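Why Doesn't a Paper Cup Go Soggy?

Try something for me. Find a scrap of plain notebook paper, fold it into a little cone, and pour in a spoonful of water (do it over the sink, please!). Pretty soon the paper goes dark, then floppy, then drip, drip, drip. Now think about the cup you had hot chocolate in at the last school fair. That was paper too! And it sat in your mittens the whole time you waited in line for the face painting and never dripped once.

So what's going on? I wondered about this for years before I went and looked it up, and now I can't stop telling people.

First, paper. If you could shrink down until you were smaller than a grain of salt and take a walk on a sheet of paper, you'd be climbing over a giant tangle of logs. Those logs are fibers, and they come from wood. They're squashed flat and stuck to each other, but there are gaps all over the place. Water loves gaps. It creeps into them all by itself, even uphill, and scientists call that creeping "capillary action." You've seen it if you ever dipped just the corner of a paper towel in a puddle and watched the wet patch climb.

Water also gets in between the fibers and loosens their grip on each other. A wet fiber is a slippery fiber, and that's why your cone turned to mush.

Now for the cup. Run your finger around the inside of a clean, dry one. Feel how smooth it is? Most paper cups have a very thin layer of plastic on the inside, much thinner than your fingernail. The water touches the plastic and can't reach the fibers, so the paper stays dry and stiff. Some cups use a layer made from plants, and long ago many cups were dipped in wax. My grandmother remembered scratching the wax off with her thumbnail at picnics and getting in trouble for it.
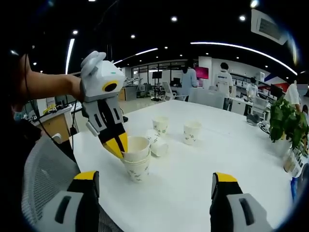
A cup starts out flat. A machine cuts a shape like a slice of rainbow, wraps it around until the two ends overlap, and seals them together with heat. You can find that seam on any paper cup — it's a straight line running from top to bottom. Then a round piece goes in for the bottom, and the lower edge of the wall gets folded around it and pressed tight.

Last comes my favorite part, the rim. The top edge is curled over on itself like a tiny sleeping bag. It feels nicer on your lips than a raw edge would, and it makes the cup a lot stronger too. If you carefully uncurl the rim of an old cup and then squeeze it, you'll feel the difference right away. The top goes all wobbly!

Why is a cup wider at the top? Well, suppose it was the same width all the way down. You couldn't slide one inside another, and a box of 200 cups would be mostly a box of air. With slanted sides, each cup drops into the one below and only a little bit sticks out. The snack stand at the Pravbridge swimming pool keeps a tower of them by the window, and I always want to know how tall it could get before it fell over. (I have been asked not to find out.)

Want to do some testing? Here's one you can do at home with a grown-up nearby. You'll need:

4 squares of plain paper
a crayon
a dropper or a straw
some cool water

Leave the first square alone. Color the second one lightly with the crayon. Color the third one hard, so it's really shiny, and color the fourth one hard on both sides. Put 10 drops of water on each square and wait some 60 seconds. Then tip the water off and turn the squares over. Which ones are damp on the back? Crayons are mostly wax, so you've just made your own version of those old picnic cups.

If your lightly colored square leaked, hold it up to the window and look for tiny spots the crayon missed. Water only needs one little gap to get started.

One more thing before you go. That thin layer inside makes paper cups tricky to recycle, because the paper and the lining have to be pulled apart first. Some towns can do it and some can't, so check what the rules are where you live. And if you've got a clean one left over, poke a few holes in the bottom, fill it with soil and plant a bean in it. I started mine in April and it's taller than my teapot now.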